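# Stacking Three Cubes into a Tower

Revised 2nd March, Hadiza Nnaji

This procedure covers a freestanding three-cube tower on a flat table. The cubes are red, yellow-orange and green. No glue, tape or jig is used. The same steps apply to the Grondine and Renora block sets, provided all three cubes are the same size.

## What you need

- One red, one yellow-orange and one green cube
- A flat table, preferably white or another plain light color
- A dry, lint-free cloth
- A flat strip to mark the base position (optional)

## Prepare the table

1. Wipe the tabletop and let it dry. Grit under the bottom cube tilts everything above it.
2. Wipe all six faces of each cube. Check the corners for dents or raised edges. A raised edge on a top face will rock the next cube.
3. Press down on each corner of the table. If it moves, shim the leg before going on.
4. If you use a marking strip, lay it flat and parallel to the far edge of the table. It must not curl at the ends.

## Build the tower

1. Set the three cubes on the table with clear space between them. Leave enough room to grip any cube without touching its neighbors.
2. Place the red cube on the base position. If the strip is in use, the cube has to sit flat on it with no rocking.
3. Grip the yellow-orange cube by two opposite sides, above its midline. Raise it until its bottom face clears the top of the red cube, then move it across.
4. Lower it straight down. Release both sides at the same moment - an uneven release drags the cube toward the slower side.
5. Repeat with the green cube. Keep the grip high so that nothing brushes the yellow-orange cube on the way down.
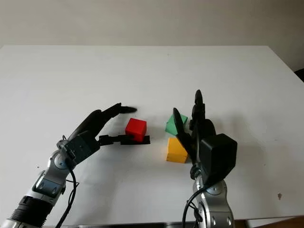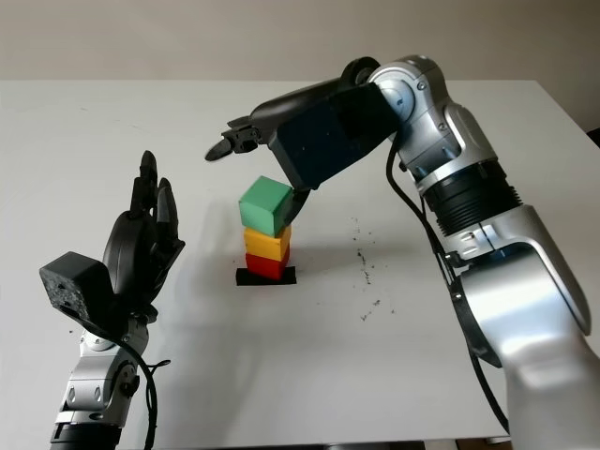
## Check the alignment

Look at the tower from the front, then from one side. Small errors are acceptable. A top cube that is turned slightly, or that leaves a narrow strip of the cube below exposed, is stable as long as its center stays well inside the face supporting it.

Correct the bottom joint first. Hold the red cube still and nudge the yellow-orange one, then work on the green. Starting from the top usually means doing the job twice.

## Common faults

**The top cube slides on release.** The grip was too low or the cube was let go before it was fully seated. Lower it until it makes contact, pause, then open the grip.

**The whole tower leans.** Check the base. A strip with a lifted end is the usual cause - replace it or build directly on the table.

**The middle cube moves when the top one is placed.** The top cube arrived with sideways motion. Stop above the tower before lowering.

To take the tower down, remove the green cube first and work toward the red. Lift each one straight up before moving it sideways.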